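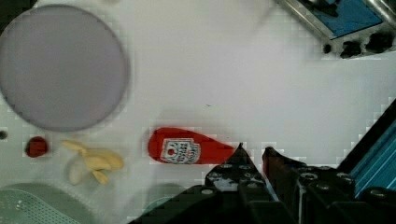
7/9/20

The play kitchen came down from the attic this week, and I have spent far more time with it than any grown woman should. I meant to wipe off the pieces, put them in a bag and get on with my day. Instead I made myself a cup of coffee, cleared the white table, and laid out a pretend lunch for no one in particular.

I had forgotten how much I love the toy food! The little red ketchup bottle has always been my favorite. It has a white label with a tiny tomato on it, and it went to every picnic this family ever held on the living room rug, usually lying on its side, which is how it still likes to be. The bananas are a paler yellow than any banana I've ever bought at the store, more like the inside of one than the outside, but they were peeled and served and praised all the same. I can't tell you how many cups of air I drank with those bananas.

Most of the set came from a secondhand shop in Plernton, one February when we were all stuck indoors with colds and getting on each other's nerves. I paid 3 dollars for a paper sack of it, with the top folded over so you couldn't see what you were getting (I do love a mystery sack). The rest has drifted in over the years from birthdays and yard sales, and I gave up long ago on remembering which piece came from where. Nothing is to scale. The big round plate, a soft lavender gray, could hold the whole menu with room left over for dessert, and next to it the small dark red berry, if that's what it is, looks like something that rolled away from a much smaller party.

My grandmother kept house in Pindenton in a kitchen built in 1930, and she let us play with the real things, the measuring cups and the dented colander and a drawer of lids that fit nothing. I think of her whenever I get out the light green basket with all the little holes in it. It has been a strainer, a shopping basket and a hat, and for one long rainy afternoon it was a jail for a stuffed rabbit.

So, the cleaning. Warm water, a drop of dish soap, an old toothbrush for the creases, and then everything goes on a towel by the window until I trip over it. I go easy on anything with a sticker, having scrubbed the face right off a can of peas once, and I still feel bad about that.

I did mean to give the whole lot away. There's a box by the front door with five puzzles in it already, waiting for a ride to the donation place, and the toy kitchen was supposed to go in on top. But the plate is back in the cupboard now, down low where short people can reach it, and the ketchup is in there with it. The puzzles can go on Thursday's errand run without them, or whenever I next remember to put the box in the car.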